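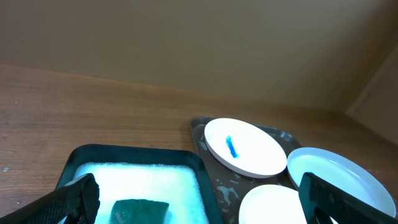 4 Installing the Tratotden water level gauge

Section 4 covers mounting the gauge on a coastal or estuary site and preparing it for first use. Read Section 3 (Choosing a site) before you begin. Gauges fitted on the Asmont sea wall before February use the older bracket and are covered in Annex B.

4.1 Before you start

Check that the battery reads full on the test button. Note the serial number inside the lid and copy it to the site sheet. Work at low tide, with a second person on the bank.

CAUTION: Do not work on the wall or in the channel when a flood warning is in force.

4.2 Fixing the stilling tube

1. Mark the lowest expected water level on the wall or post.
2. Hold the tube upright with its foot below the mark.
3. Fit the lower clamp first and tighten by hand.
4. Check with a spirit level that the tube stands at 90 degrees to the water surface.
5. Fit the upper clamp, then tighten both with the key supplied.

Note: In mangrove or reed beds, use the Jedby post kit. Do not fix the tube to a living tree.

4.3 Fitting the sensor

1. Lower the sensor into the tube until the collar rests on the rim.
2. Turn the collar clockwise until it clicks.
3. Lead the cable down in a loop before it enters the box, so that rain drips off the lowest point.
4. Close the lid and press both catches.
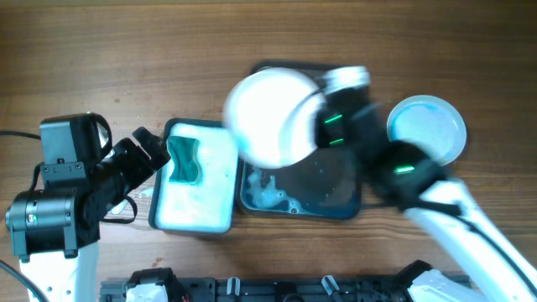 4.4 Setting the datum

1. Hold down SET until the display shows dAt.
2. Read the staff board and enter the level in millimetres. A reading of one metre is entered as 1000.
3. Press SET once to store the value.
4. Wait 15 minutes, then compare the display with the staff board again.

If the two readings differ by more than 42 mm, clear the datum and repeat from step 1. If the difference remains, see Section 7.

Note: Gauges on the Radu network take their datum from the base station. Skip 4.4 and go to 4.5.

4.5 Recording the installation

Enter the datum, tide state and time on the site sheet. Keep one copy in the box and send the other to the network office, marked for Stela Ardeleanu. Storm surge alarms stay off until the office confirms the entry.

Section revised August 18, 2024. Checked by Lenuța Ardeleanu.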